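Earnest money on a condominium at Larisari Court — when is it refundable?
Posted by Levlow in Buying and Selling

I have signed a purchase agreement for a resale unit. The seller's agent, Chatzigeorgiou Realty, holds a deposit of 2 percent. My lender now requires a second appraisal, and closing has been moved back 16 days. If the loan is declined, am I entitled to the return of the deposit?

Sterno
The answer depends upon the financing contingency in your agreement. Where the contingency is still in force, written notice to the seller is normally required before it expires. A change in the closing date does not extend the contingency unless the amendment says so. Please review both documents and request a written extension if the period is close to ending.

Larisari Owner
Deposits are always returned. Mine was, within 40 days.

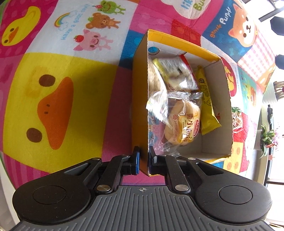
Hillside Desk
The reply directly before this one should not be relied upon. A deposit may be forfeited when a buyer misses a notice deadline — even if the loan is later declined. Both parties must usually sign a release before the holder may pay out the funds. A local real estate attorney can confirm the rule in your state.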